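Does a Basket of Vegetables Need a System?

Arlindo Rezende has been sorting vegetables for a living, one way or another, since he took over the store room at Caldeira. He now teaches other people to do it, in a short course he calls the Wembridge method. I have paid for courses like this before and I went in expecting a laminated chart.

There was a chart. Rezende waved it away.

"People want the chart," he said. "I hand it to them and they stick it on the fridge and the potatoes go soft anyway."

So what are they paying for? He talked for a while about baskets. He likes woven ones, low enough that you can see the bottom, and he wants them filled badly, with gaps. An eggplant should lie on its side with room next to it. He got quite worked up about fruit bowls stacked into pyramids, which he blames on magazines.
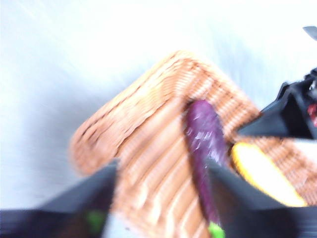
I asked whether any of this had been tested. He said a cooking school in Lovach had put over 200 people through the course and that "most of them kept it up." Kept it up for how long? He didn't know. Who checked? He thought they had been sent a form.

"You're asking me for science," he said. "I'm telling you what I saw in a store room. If you can see the thing, you eat the thing."

That part I can believe. My own kitchen has a drawer where carrots go to die. What I can't see is why it takes 4 sessions to say so, and when I put this to him he laughed and said the third one was mostly practice.

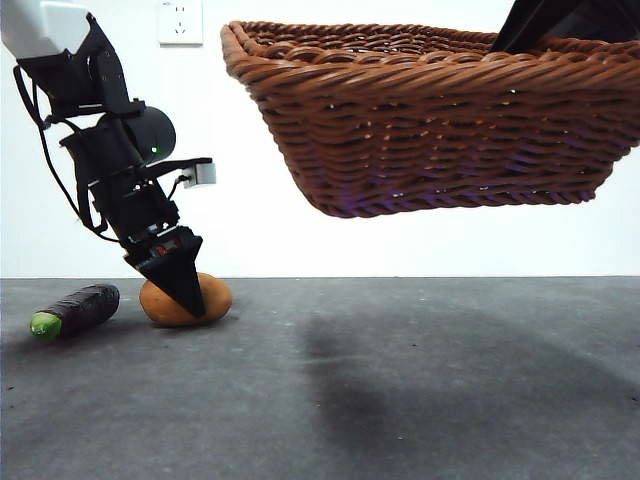
Where the toys come in

Rezende practices with toy vegetables. You lay them out on a bare table, look at them, and put them back by whatever rule you're learning that day. He bought his first set in Brivov in April, and he swears adults learn faster with it than with real produce.

"With a real one they start talking about recipes," he said. "With a toy they have to think about where it goes."

I tried it and felt silly, then spent longer than I'd like to admit deciding whether an eggplant belongs with the potatoes. His answer was no. His reason was that they "don't get used at the same speed," and he wouldn't be pushed any further than that.
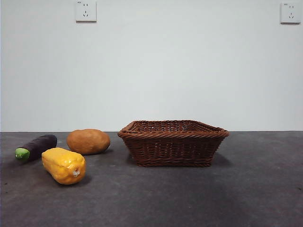 Toy vegetables and a basket on the practice table.

Would he teach the whole thing for free, if it's as simple as he says?

"I do, to my neighbors," he said. "They don't listen either."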